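Teaching a Gripper to Tidy: Collecting Our Own Examples
Student project report, Todmont group
December 2025

Our project began with a simple wish: we wanted a robot arm to clear a cluttered table, and we wanted to teach it by showing it how. Nobody in our group had written a controller for grasping before, and after reading what other student teams had done we were keen to try learning from demonstrations. A person does the task by hand, holding the same sort of gripper the arm will use, and a camera on the gripper records what it sees along the way. The learning system then gets pairs of views and movements to copy.

We started in August with a plan for 400 demonstrations. That sounded huge at the time! In practice a good session gave us 20, once we had stopped arguing about where things should go, and we ran 16 sessions before the first training run. So we were short of the target when we started training, but we had more than enough to learn from, including our mistakes.

Sessions were split between two rooms, which we called Sernbridge and Skornska on the recording sheets so that the files would sort neatly. We wanted the rooms to be different from one another, with different furniture, light and clutter. A system that has only ever seen one bare table tends to learn the table.
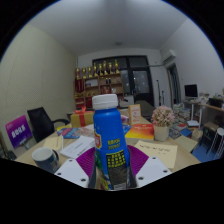 Bottles were our favourite objects and also the ones that taught us most. They are tall, they tip over if you nudge them high up, and their labels change completely when you turn them round. We settled on a low grasp, with the two purple pads closing on the lower sides of the bottle, and kept the bottle upright in front of the camera. The printed label stays in view that way, and so does a good deal of the table behind it. Our early grasps were much higher and we threw most of them out.

Clutter we left alone on purpose. Mugs, papers, books, a pot of artificial flowers: all of it went into the recordings, and we moved a few items between takes so no two tables matched.

The part we underestimated was speed. Each of us moved differently, and one of us was so quick that the pictures blurred at the moment of closing. We agreed on a slow approach, a pause of 2 seconds before lifting, and a gentle release. The recordings became far more alike after that, and checking them became much less of a chore.

We named our first trained model Lyimo. It reaches for bottles well and is hopeless with mugs, probably because we let people grab mugs by the rim or the handle as they liked. Next term we will record mugs again with the handle only, and add a third room if we can get the key.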